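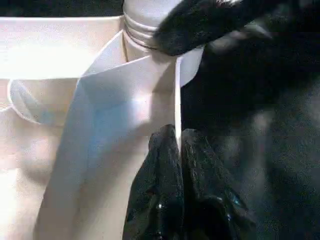
According to Tien-fu Huang, the barrier cream should not go to a wider user test until the thickening seen in the cold-storage samples has been explained. The project group has accepted that view, and the schedule in this report has been changed to match.

Fornelix hand cream, progress report to Vitale
Reporting site: Jirkville
Date: 3 Aug 2018

1. Work covered

The grant pays for the development of a fragrance-free hand cream for people who wash their hands many times a shift, mainly kitchen and care staff. This report covers the second stage: choice of base, storage tests and the first user test. Label text and pricing belong to the third stage and are not covered.

2. Choice of base

Three bases were carried over from the first stage. Base A (glycerin and a light plant oil) spread well but was rated too weak after repeated washing. Base B (glycerin, shea butter and petrolatum) held up best and is now the lead. Base C (a silicone blend) was liked for its dry feel but dropped on cost.

Glycerin in Base B was set at 15 percent. At 20 percent the cream left a tacky film that testers noticed when putting on gloves. The lower level removed most of that complaint, with a small loss in the moisture readings taken one hour after use. We consider the trade acceptable for a daytime product. A richer night version could go back to the higher level, but this is outside the present grant.

3. Storage tests

Samples of Base B were held at room temperature, in a warm cabinet and in a refrigerator. Room and warm samples showed no separation and no change in smell. The refrigerated samples thickened and, in two batches, turned slightly grainy. The grain disappeared when the cream was rubbed between the fingers but came back in the jar.

The likely cause is the shea butter, which can form crystals if cooled slowly after mixing. Trornel, who make the pilot batches, have agreed to run the next one with faster cooling and longer stirring. A second batch with part of the shea butter replaced by a liquid oil will be made at the same time, so that the two changes can be compared.

4. User test

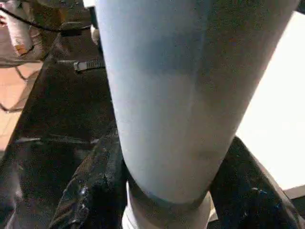
I-hsuan Lui asked whether the test results say anything about very dry skin, given that most of those who signed up described their skin as normal. They do not, or not enough to rely on. The split by skin type was left to chance at sign-up, and the dry-skin group is too small to report on its own.

In total 311 people returned a completed form. Each used Base B on working days and scored it for feel, absorption, smell and comfort after washing. Comfort after washing scored highest. Absorption scored lowest – the usual remark was that the cream took too long to sink in before gloves could be worn. Stinging on cracked skin was mentioned on a few forms. These have been set aside for review, and the preservative level is being checked against the supplier's advice.

Two faults in the form itself should be noted. It did not ask how much cream was used each time, and it did not separate hand washing from alcohol gel. Both questions have been added for the next round.

5. Budget

Spending is within the approved amount. Lab time ran over because of the repeat storage work; the difference was covered by dropping Base C early. No extra funds are requested.

6. Changes to the schedule

The wider user test moves to November, after the new pilot batches have been through cold storage. Sign-up for that round will reserve places for people with dry or cracked skin. The stage three start date is unchanged, although the label work will now overlap with testing.

7. Decisions needed from Vitale

– Approval of the new date for the wider test.
– Agreement to keep Base B as the only candidate.
– A view on whether the cream should be tested in a tube as well as a jar. Tubes were preferred in written comments, but the pilot line is set up for jars and a change would need a separate quote.

Full score tables and the storage log are available from the Jirkville office on request.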